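本站使用 Cookie 以改善浏览体验。继续浏览即表示同意。[接受] [设置]

机器什么时候替我叠衣服(讲稿备注版)
27/10/2022
分享 43 | 评论 5

第1页 开场
先别放标题,问一句:在座谁家里有扫地机器人?再问:谁昨天替它捡过袜子?等笑声。没人笑就直接翻页。

第2页 车间那边
讲 Fallari 的包装线。机械臂拧同一种瓶盖,一个班次下来面不改色。后来瓶盖换了供应商,停线73分钟,最后是夜班师傅用手拧的。语速放慢,“用手拧的”后面停一下。

第3页 家里这边
Stistiretti 试点,任务只有一个:把衬衫叠好放进抽屉。试了188次。成功率别念,念了后面就没人听了,问答时有人追问再说。可以说的是:抽屉那一步我们后来取消了。

第4页 为什么难
瓶盖每次都是瓶盖,衬衫每次都是另一件东西。揉成一团的时候,领子在哪里,人也得翻两下。软包装的洗衣液同理,拎起来就变形,抓紧了又怕挤出来。这里有工程师会举手说触觉传感器,点头,继续。

第5页 桌上的活

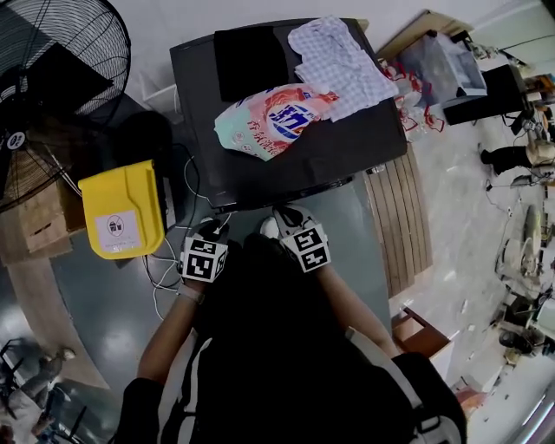

Vatham 家务自动化项目组 讲稿作者
(本页备注由作者本人整理)

这一页停久一点,让后排看清桌面:一块叠好的黑布,一件皱着的浅蓝格子白衬衫,一袋洗涤剂。问大家,这三样收拾完要多久。通常有人喊“十秒”。接着问:写成程序呢?通常没人喊了。
顺便提一下手上的白色方块,那几面黑白图案是用来定位的。眼下干活的还是人手,机器的份儿是看和学。我妈教我叠衣服也是这个路子,只是她会骂人。

第6页 什么时候能用
Pandey 的同行四月份跟我说“快了”。他们上一个四月也这么说。我的估计:固定工位、固定物件,现在就能买;叠毛巾,可以谈;从洗衣机里掏出一团湿床单,请各位保重身体。

第7页 问答
价格问题一律会后聊。如果问到会不会抢保洁的饭碗,先讲第2页那位夜班师傅。时间不够就跳过视频,反正它在会场的网络上也放不出来。

订阅我们的邮件通讯,每月一封,可随时退订。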